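I caught Iveta Halás at the end of a long shift, and she'd already eaten half my cookies before I got my notebook open. She runs the kitchen stations at Arndale, where people spend their days steering pairs of robot arms through chores so a learning system has something to copy.

"Everybody asks about the model," she told me. "I don't train the model! I make the examples. If the examples are bad, go yell at me."

Her current job is called Navodetti (she didn't pick the name, and she'd like that on the record). It's small pieces into a tray, over and over, with the usual kitchen clutter left standing. The target is 400 good episodes, and when we talked she was still 18 short.

So what makes one good? "You can't dither," she said. "If I hover for ages deciding which piece to grab, the robot learns to hover. Then I watch it do my exact hesitation back at me, and it's so embarrassing."

She does want mistakes, though, as long as the operator fixes them. Drop a piece, go back, pick it up, keep going. Her first 100 takes had hardly any of that, and she ended up redoing a bunch of them with sloppier starts.

I asked if the towels and mugs really had to be there, and she gave me a look.
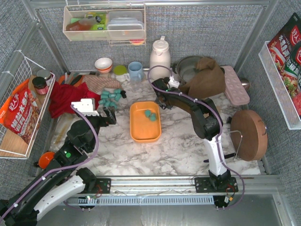
"Have you seen my kitchen at home?" she said. "Nobody cooks on a bare counter." She moves things between batches, a cloth one time, a bowl the next, and writes down what she changed. New operators get 2 days of practice before anything they record is kept, and she sits next to them for most of it, mostly telling them to breathe.

Next up is lids. She's dreading lids.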